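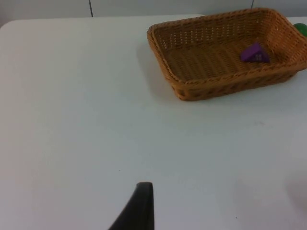 The wicker basket on the white table, top right.

4 min read

From: Ludmila Kollár
To: Stillitz basketry list
Date: 20 June 2018
Subject: Re: Bread baskets, rectangular or round?

Renzo Fontana wrote:

> We need baskets for the long tables at the Grasau hall and I have been
> told to get round ones because they last longer. I prefer rectangular.
> They fit the shelf better and you can lay rolls in rows. Does anyone
> have experience with the corners? The last ones I bought split there
> within a year. Also, how do you clean them? Ours get flour in the
> weave and I can't get it out.
>
> Renzo

Renzo,

I would go with rectangular. I have used both for years and the shelf argument is a good one. Round baskets waste a lot of room in a cupboard.

The photo at the top is one with rounded corners, and I would look for that shape. A sharp corner makes the weaver bend the strand hard over a small space and it tends to crack there first. A rounded corner spreads the bend out. Check the rim too. You want a thick rolled or braided band that goes all the way around with no loose ends on the inside, where they catch on cloth.

Sloped sides are better for serving. People can reach in from either side of the table, and empty baskets usually stack if the slopes match. The drawback is that a flared basket takes more table than you expect. Measure across the rim and ignore the base. I made that mistake with an order of 23 for the Won supper and we had to put half of them on the windowsills.

On the bottom, I like a weave that is tighter than the sides. Crumbs stay in the basket that way. With an open bottom you will be wiping under it all evening.

For flour, let it dry completely and use a stiff brush, going along the strands and then across. Turn the basket over and tap the base. A vacuum with the small brush head also works - keep it on low. If you have to wash it, use cool water with a little dish soap, rinse fast, and dry it upside down in the shade. Don't put it on a radiator. I did that one November and the base warped so that it rocked.

A cloth liner saves most of this work. Cut it bigger than you think, so it folds over the rim.

Ettore Leone used to have a supplier list. I don't know if it is current.

Ludmila

3 comments

Nazareno Sorrentino
Agree about the brush. An old nail brush is the right size for the corners.

Ettore Leone
The list is out of date, I'm afraid. Two of the shops have closed. I will send Renzo the ones I still buy from.

Renzo Fontana
Thank you all. Rectangular it is. Ludmila, do you hem the liners or leave the edge raw?

Contact the list owner | © Stillitz basketry list | Back to top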